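Balloon and float handlers wanted, Wumley Winter Parade

Trenach Events is taking on paid handlers and one assistant rigger for the Wumley Winter Parade. The work covers evening training, one full rehearsal and the parade itself. No previous experience is needed for the handler posts. The assistant rigger must have worked with compressed gas or with load-bearing lines.

Reference: 2481
Reports to: Birsen Yalçınkaya, route manager
Training base: Grummont depot, rear entrance
Training evening: Thursday, 6.30 pm, starting in September

Handler duties

Handlers walk the full route on a numbered line attached to a giant character balloon. Each line has a hand reel with a brake. The handler pays out or takes in line on the captain's whistle, keeps station within the team and does not let go of the reel until relieved. On the Ertürk section, where overhead cables cross the street, all balloons are brought down to walking height and held there until the route marshal gives the all-clear.

Handlers also help with unrolling, inflation and packing away. Inflation starts at 2 am. Handlers who cannot attend before 5 am should say so on the form, and will be placed on floats.

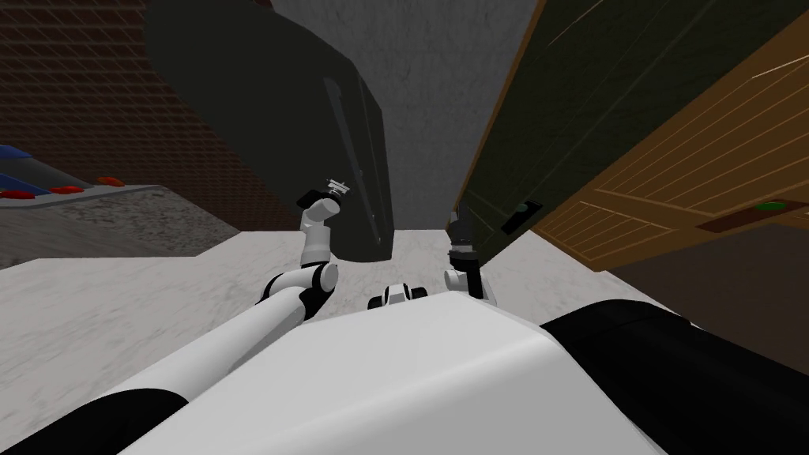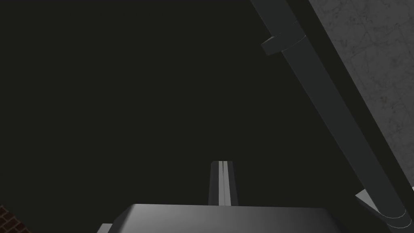 Requirements

Applicants must be 18 or over on the day of the rehearsal. They must be able to walk 10 kilometres at a slow pace in cold weather, with stops, and to hold a steady pull on a line for the whole of that distance. Minimum body weight for balloon teams is 57 kg. Float teams have no minimum. Flat, closed shoes are required. Gloves, overalls and hats are issued at the depot and must be returned.

Assistant rigger

One post, fixed term, ending when the balloons go back into storage. The rigger checks seams, valves and tether points before each inflation, keeps the line log and works under Erhan Tokgöz. A clean driving licence is required, as the nets and ballast bags are moved by van.

Pay

Handlers receive a flat fee of 600, paid after the parade, covering training, rehearsal and parade day. Anyone who misses more than two training evenings will be moved to the reserve list. The rigger's rate is given on application. Hot food is provided on parade day. Travel is not refunded.

How to apply

Ask for a form at the Grummont depot office or by post from Trenach Events, quoting the reference above. State which post you want, your height, your glove size and any dates you cannot do. Groups may apply together but each person needs a separate form. Questions about access or medical conditions go to Etelka Bodnár at the same office.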